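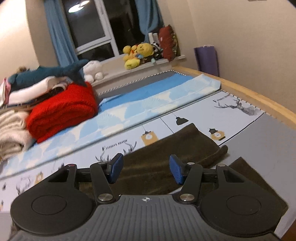
1 min read

Can a machine fold my laundry yet? I asked Remzi Ertürk at Bonodbridge, and he laughed – then said towels, mostly, on a good day. His team scored 100 attempts at folding pants in October, and 12 came out neat enough for a drawer.

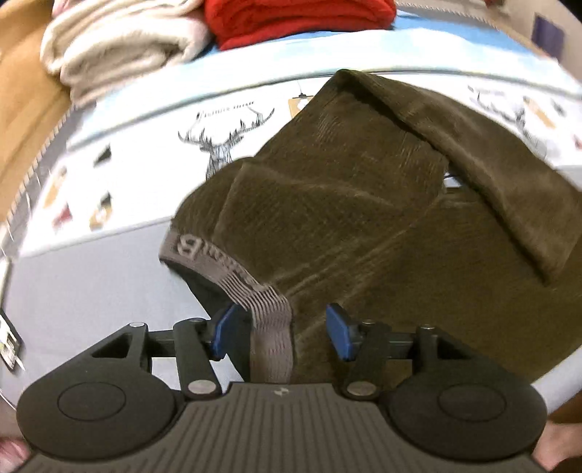

Waistbands are the worst, he told me, what with all that stretch! I'd still take one for socks. They're trying shirts next – I'll be back with the score.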